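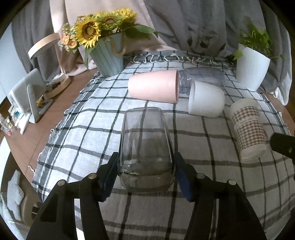 Do the force limits apply to glassware or only to people, someone wanted to know at the end of last lecture, because the Dellbridge sheet says "limit" on every page and never says whose.

OK. Both, but two different documents. Limits for people = safety, comes from the risk assessment, not negotiable, you don't tune it. Limits for objects = house rule, you set it per object class and write it down. Don't mix them in one table. The Dellbridge sheet mixes them, yes, I know. New one goes up before the exam.

Unit 9. House rules for tabletop handling

Reading: Heiskanen handbook, section on fragile items. Skip the appendix.

1. Before anything moves
Read the task line aloud. One task line per episode. "Tidy the table" is not a task line. "Stand the tipped cup upright, open" is.
Object list filled in before, never after.
Glass, ceramic, paper and thin plastic are four classes, even if everybody calls them all cups. Separate grip settings.
Liquid in a vessel: write it down, any amount. Residue counts as liquid.
Keep an eye on fringes and loose cloth edges. A pad that catches cloth drags everything standing on it.

2. Grasp
Pads flat on the wall of the object, both sides, same height. Not on the rim.
Close to contact, stop, then squeeze. Two steps. Most of the broken ones in June were one-step closes.
Max squeeze for glass 30 percent of rated, in our rules. Paper cups: start at 9 and go up only if it slips.
Tapered shapes slide. Go lower on the body than you think, or wherever the walls are closest to parallel.

3. Approach
Fingers fully open before you come down over a lying object. Half open is how you knock the neighbor.
Come in across the long axis if its on its side. Along the axis only when you mean to go inside the mouth, and then it needs its own task line.
Clear plastic: treat the depth reading as unreliable, approach slow.
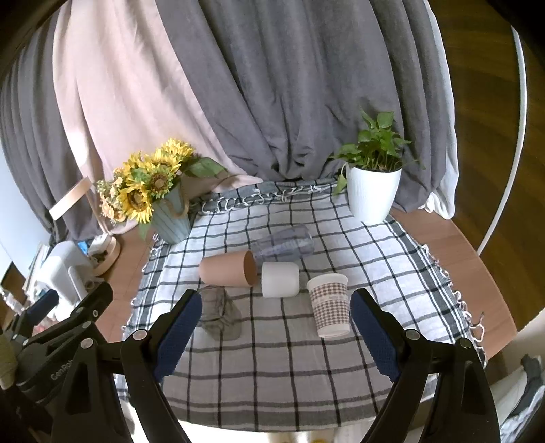
Crowded table, same rules, less speed. Our cap is 70 mm/s whenever another object is within a finger width of the path. If you can't get in without touching something, the episode is logged as blocked, you don't push. Pushing is a skill and we do it in the next unit.

Plants and decoration are no-go volumes. Draw the box round the leaves as well as the pot, leaves hang over further than people draw. Soft things (folded cloths etc) get a class of their own, no squeeze limit but a lift limit.

4. Release
Base touching first. Then open. Then wait one beat. Then retreat straight up.
Never retreat sideways from a standing glass.
If it wobbles, let it. Regrasping a wobbling object is agaisnt the rules and costs you the mark.

5. Logging
Every episode gets an outcome: done, blocked, dropped, aborted. Four words, no others. "Mostly done" is dropped or it's done, decide.
Keep the failures. The Surex audit exercise uses 383 episodes and the failed ones are where the questions come from.
Setting changed mid-session = new session number.

6. Stop rules
Anything broken: everyone stops, hands off, power down, gloves, sweep. Log after.
Hand inside the work area: stop, also if it's your own hand.
Second tool over the same table: agree out loud who moves. The other one holds still.

For the exercise: take the Jornex rule sheet, find the rules that can't be checked by somebody who wasn't there, rewrite them so they can. One page, bring it on paper. Groups of two ok.

Rule 3 wording still under discussion, check the course page for the final verison.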